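Yesterday I was at the open day of Ganilier, the company that makes small robot arms for kitchens and canteens. I promised some of you that I would write how it was, so I do it here in short posts.

The building is in Cudcombe, behind the railway station, and it took me 55 minutes by bus. At the door they gave us a paper badge and a sheet with the times of the demonstrations. Mine had a coffee ring on it already from the person before me.

They let in 70 visitors for the whole day, in small groups. My group was mostly people from catering schools and two families with children. I was the only one from a hotel, I think.

Our guide was Orathai Boonchu. She speaks very clearly and she waits until everybody has finished looking. I was grateful for both of these things.

First room: cables, motors, one arm taken apart on a bench. I am not an engineer and I did not follow all of it. A boy next to me asked how much an arm can lift and got a long and serious reply, which pleased him very much.

Second room was the one I came for. Two arms share one table and they work with trays and plates. The job sounds very simple. I carried trays for six years, so I know it is not so simple when the plates are not where you expect them.
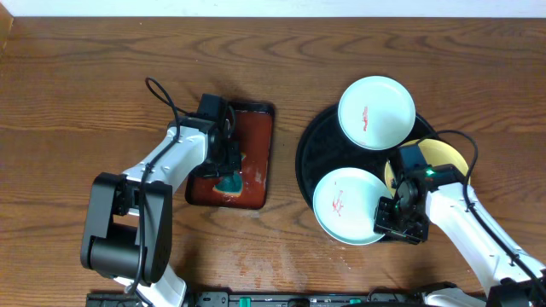
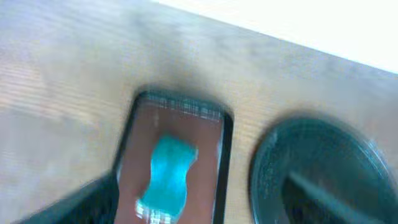
Table work at the Ganilier open day, Cudcombe. First photo: one arm at the red tray, the other above the yellow plate. Second: the view from the gripper, with a teal object in the tray.

What surprised me was the quiet. I expected a factory noise. We stood close to the table and could talk in a normal voice.

Sakda Khunthong was operating the demonstration. I asked him if shiny dishes are a difficulty. He said yes, reflections are a headache for the cameras, and he would be happy if all restaurants in the world bought matt plates. I told him that our owner would never agree.

He also explained that each task is repeated many times before they trust it. For one kind of tray they have 800 recordings, and for the whole project they want to reach 3,000 by March. I have written these numbers in my notebook, so I hope I heard them correctly.

One lady asked the question which I think we all had: what happens to the people who do this work now? Orathai did not hurry with her answer. She said their first customers cannot find enough staff for the evening shift, but she understands why people ask. I would have liked to hear more about this. The group had to move on.

After that there was tea and a kind of almond biscuit. I spoke a little with Margus Pärn, who teaches at a catering school and wants to bring his second-year students. We agreed that polishing glasses should be the first job to give away.

Small complaint: the second room is narrow, and if you stand at the back you see only shoulders. If you go, stand on the window side.

Somebody asked me if it is suitable for children. Yes, from eight or nine years I would say. The first room is a bit long for them, the second one is not.

They will do another open day in March. It is free but you must put your name on the list at the reception desk or telephone them. I have put mine, and I will bring my colleague Nattawut, who does not believe a word of what I told him this morning.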